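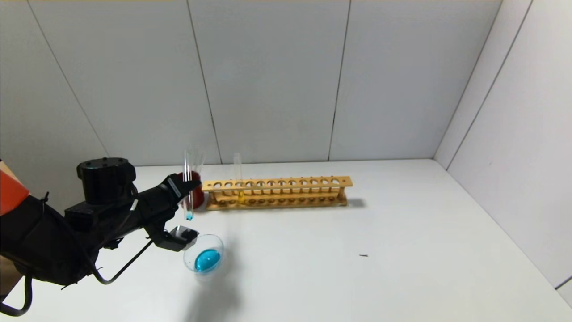 4. Setting up your presale access

Read this section before the Ferrand tour tickets go on sale at the Hodport box office. The fan club calls presale "priority". It puts you in a shorter queue, and I would not read more into the word than that.

4.1 Log in to your Gravmont account and open Memberships. If the page says "Pending", your code will not work, whatever the welcome email promised.

4.2 Copy your presale code into a plain text file. Codes pasted straight from the email often bring a stray space with them, and the box refuses them without saying why.

4.3 Add your payment card now. The site claims it saves your basket while you type in card details. I have yet to see it do so.

4.4 Pick your venue. Plirkelstead is listed twice: choose the entry marked 507, which is the seated show. The other is standing only.

4.5 Join the waiting room 16 minutes before the start. Joining earlier is said to help, but places are drawn at random when the sale opens.

Note: You can buy up to four tickets per account. The "VIP lounge" upgrade adds a lanyard and a signed print. The signature is printed too — check the small print if that matters to you.

Caution: Do not refresh the page once you have a queue number. The number is lost and support will not give it back.

4.6 When the order goes through, take a screenshot of the reference. Emails can take up to seven days, and the "instant confirmation" banner should be treated as decoration.

4.7 If you are charged twice, write to the ticket desk, marked for Timothée Tessier, and quote both references. Do not use the chat window for refunds.

Section last checked 20 May 2026.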